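Radis council row: the prayer room vote goes to September

Aug 1, 2013

I'd promised myself a quiet evening with the window open and a bowl of cherries, and then my phone started going. If you follow the Radis council at all you'll have guessed why. The motion on the multi-faith prayer room at the old Ramasamy building has been put off again, this time until September, and I went down to sit through the whole thing so you didn't have to.

For anyone who has been away (lucky you), the motion would let the council lease the ground floor of Ramasamy to a group of local congregations for a quiet room. Muslims, Hindus, a Methodist lot and a couple of Quakers have all signed up to use it. The rent would be 200 pounds a month. It sailed through the planning stage in spring without a squeak, and then in June somebody put a leaflet through every door on the Risodetti estate saying the council was "handing over" a public building, with a mosque drawn on the front. A mosque! In a room that used to be the rates office and has a suspended ceiling.

I still have my copy of the leaflet. There's no printer's name on it and no address, and two councillors who had been all for the room in spring suddenly found they had questions.

So, last night. The public gallery holds more people than you'd think and it was full by the time I got there, so I stood at the back next to the radiator with a man who ate crisps very slowly through the declarations of interest. There were 11 written objections and the chair read out the gist of every one. Five were about parking. Fair enough, parking round there is dreadful and has been since they put the bollards in. Three were about noise, which I found harder to follow given that the whole idea is a quiet room. The rest were about "character", and I've been going to these meetings long enough to know what that word is doing there.

Jayanthi Unnithan spoke for the congregations and I thought she was very good. She had three minutes and used most of them on dull, useful things: opening hours, who holds the keys, what happens if somebody wants to book it for a birthday (they can't). Then she put her notes down and said she had lived in the ward for 20 years and had never before been asked at a bus stop what she was planning. The gallery went quiet for a bit after that. One of the two wobbling councillors looked at his papers for quite a long time.

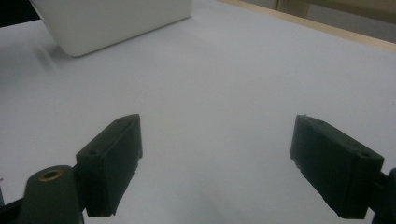
Black gripper fingers over a white tabletop.

After the public bit it got scrappier. Councillor number one wanted a traffic survey. Councillor number two wanted to know whether the lease could have a clause about "majority use", and the council's solicitor said, in that very flat voice they must teach them, that she would advise strongly against writing anything into a lease that treated one religion differently from another. He said that wasn't what he meant. She asked what he did mean. He said he'd put it in an email.

I'd love to see that email, and I have asked for it. I'll let you know.

What surprised me was the tone from the opposition benches. Back in June they were all over the leaflet, one of them even quoted it in a letter to the Jadevo, and I was braced for an evening of that. Instead their group leader got up and said his party had no objection to a prayer room in principle and that some of what had been circulated locally was, his word, "unhelpful". You could hear people shifting in their seats. I don't think he's had a change of heart, I think he has seen the by-election result in the next ward, where the candidate who ran on exactly this sort of thing came fourth. But I'll take it. There was a time, and it wasn't very long ago, when he'd have been reading the leaflet out loud himself.

He did then vote to defer, mind you. They all did, the whole group, and with the two wobblers joining them that was enough. The motion comes back in September once the traffic survey has been done. The lease offer stays open until then, and the rent stays where it is. Officers were asked to write to the objectors about parking and to the congregations about fire exits.

I caught Jayanthi on the steps afterwards and asked if she was fed up. She said she was mostly hungry. She also said she had been stopped on the way out by a woman from Risodetti who'd come along to object, and who wanted to know if the room would be open to people who didn't believe in anything much but fancied a sit down. (Yes. It's in the application, page two.) The woman had apparently never seen the application, only the leaflet, and went off with a copy folded up in her handbag.

My own view, for what it's worth, is that the motion will pass in September if the traffic survey says nothing alarming, and I can't see how it would, given most of the people who'll use the room live within walking distance. I'd be happier if somebody on the council would stand up and say plainly what the leaflet was. The chair came close at one point, she said members should "reflect on where their information comes from", and then she moved us on to the allotment water charges.

Those are going up, by the way. I'll do a separate piece on that because the figures were only handed round on the night and I want to read them properly before I start shouting.

The minutes should be on the council website within a fortnight. If you want to speak in September you have to register in advance with the clerk, and you get your three minutes and no more, they do cut you off. Get there early if you'd like a chair, and avoid the spot by the radiator, it was on. In this weather!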